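We use cookies to remember your basket and language. Accept | Settings

Gasmont hand-held gripper, club kit

Two-jaw teaching gripper for school and college robotics clubs, used in pairs. The finger pads are textured and can be replaced without removing the housing. Supplied with marker sheets and a calibration card. Mass per gripper: 900 g. Spare pads come in packs of 18.

Clubs entering the Dafis pairs task need two grippers per team. Entries close on 29th October.

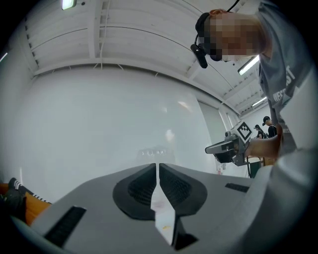

Clean the pads with a dry cloth and recalibrate after every change. Allow seven days for delivery. Technical queries: Bleddyn Owen.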